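Moson Ginnery, Plondness: pre-season safety walk-round
Inspected by Nayara Macedo for the Mikstead growers' association, April

1. Seed cotton store, fire exits
Pass, just. Both doors open. The north one needed a shoulder. I was told it had been "seen to" in the last round of works, and I'd like to see the job sheet.

2. Fire hoses and extinguishers
Fail. 4 extinguishers past their service label. Management says new ones are on order from Nakpan. Same answer as last season.

3. Gin stand guards
Pass on stands in use. Interlock on the second stand stops the saws when the guard is lifted, tested twice at my request.

4. Dust extraction
Not accepted. The ministry's press release says the revamp paid for 711 metres of new ducting. A good deal of what I walked under has old paint on it. Please supply the invoice.

5. Bale press and stacking
Pass with comment. Bale 501 was tagged and stacked on the walkway line. Moved while I waited.

6. Staff training records
Fail. 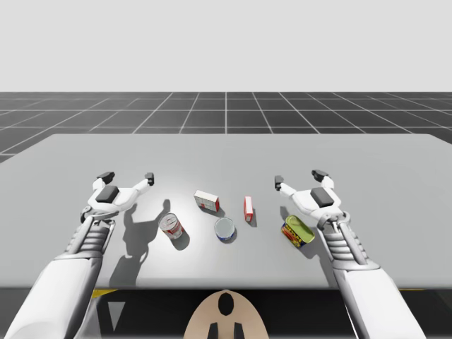 The register lists 1,075 workers as trained in fire drill, which is more people than the payroll shows. Several signatures are in the same hand. I asked three press operators where the assembly point was and got two answers.

7. First aid room
Pass. Stocked, unlocked, clean.

8. Promised ambulance bay
Not found.

Re-inspection to be booked once items 2, 4 and 6 are answered in writing. Phone assurances will not be counted.

N. Macedo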